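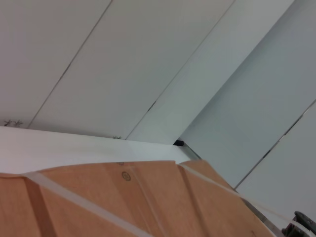
Station 2, looking up past the carton: white panels, ledge, clear tape on the box.

Stondon site, packing room
Walk-round and chore readiness checklist, with comments
Aneo trial, October

A word before the list. Some of you at Kerslake and Zascombe have asked for a plain account of whether the arm can be trusted with the ordinary jobs yet, the ones we all do without thinking, and the walk-round sheet seemed the best place to put it. So each line has the usual mark (OK, Watch, or Action) and then a comment, and I'm afraid the comments have grown a bit. Please bear with them, or skip to the lines marked Action if you are pressed for time.

PART A. THE ROOM

A1. Ceiling panels and seams
Mark: OK
Panels are white and the seams are thin dark lines. I had a good look along them and saw nothing I'd want to report. The panel on the bright side does glow rather, and I mention it only because of what I say about clear tape at B3.

A2. Ledge above the packing position
Mark: Action
Needs a wipe. There are small dark specks just above it at the left end, and two of them look very much like little dead insects. A person with a damp cloth would have this done in the time it takes to read the sentence. We did ask whether the arm could do it, and the answer for now is no, as wiping a long narrow surface at a steady pressure isn't one of the jobs it has been set up for. It may come, and I would be delighted to hand it over! Until then the cloth is on the hook by the door.

A3. Small black item in the corner where the panels meet the ledge
Mark: Watch
Could be a clip, could be a bracket. I couldn't find it on the room drawing. Please leave it where it is until we know what it holds, if it holds anything.

A4. Floor clear inside the marked line
Mark: OK
Clear at both visits. Thank you to whoever moved the trolley.

A5. Stop buttons, door side and bench side
Mark: OK
Both pressed, both worked, both reset. Do carry on testing them at the start of each shift and writing the time in the book — the book had a gap in it when I looked.

PART B. CARTONS AND TAPE

B1. Carton condition before handling
Mark: Watch
The top edge is uneven, with one flap sitting a little higher than its neighbour. You or I would press it down with the flat of a hand and think no more of it. The arm doesn't know to do that, and it takes the higher flap for the top of the box. Square the flaps before you start a run.

B2. Printed marks on carton
Mark: OK
There's a small round mark near the middle, perhaps a recycling symbol, and a fainter one above it. Neither matters to the job. The labels we care about go on afterwards.

B3. Tape ends
Mark: Action
One end of the clear tape appears to be lifting from the cardboard. I'd ask everyone to rub the ends down firmly. Lifted tape is a nuisance to a person and a good deal worse for a machine, partly as it can catch on the fingers and partly as clear tape under a bright light is so hard for a camera to pick out. Of all the jobs we have tried, finding the end of a piece of tape is the one where I feel furthest from being replaced.

B4. Lifting and setting down
Mark: OK
My pleasant surprise of the month. Over the trial the arm was given 245 closed cartons to move from the bench to the pallet, and 163 of them went across with no help at all. The rest wanted a nudge, a straighten or a second go. I know that sounds a modest score to those of you who pack for a living, and it is, but in the spring we could hardly get it to take hold of one.

B5. Opening cartons
Mark: Not passed for use
Please don't let it try this outside a supervised session, however willing the screen makes it seem. Blades stay in the locked drawer whenever the arm has power.

PART C. THE ARM ITSELF

C1. Gripper casing
Mark: OK
A bit scuffed on the surface, which I put down as wear and will compare next time.

C2. Cable run and fixings
Mark: OK
Checked by hand with the power off. Nothing loose.

C3. Speed setting
Mark: OK
Held at 60 per cent of full speed, as agreed with Zascombe. I was asked whether we might raise it now that people are used to having it about the place. I'd sooner not until B1 and B3 have come up clean for a while.

PART D. SO, CAN IT DO THE CHORES?

Moving a closed box from one known spot to another, yes, with somebody nearby. Wiping, no. Taping and untaping, no, and I would not plan next year's rota as if it could. Sweeping we haven't tried, though Kerslake tell me they would like to, and if they want to bring a broom over they will be made very welcome and given a cup of tea.

I went into this trial hoping to be rid of the dull work and I find I've become rather fond of watching it go wrong and then, the week after, go a little less wrong. Even so, a walk-round sheet isn't the place for fondness, and the marks above are as strict as I know how to make them.

ACTIONS CARRIED FORWARD
Wipe ledge (A2): packing team, before the next run.
Identify black item in corner (A3): site office, with the drawing.
Rub down tape ends and square flaps (B1, B3): everyone, every carton.
Fill in stop button book (A5): shift lead, start of shift.

Next walk-round at 8.30 in the morning. Please have the arm powered down before I arrive, and the drawer locked.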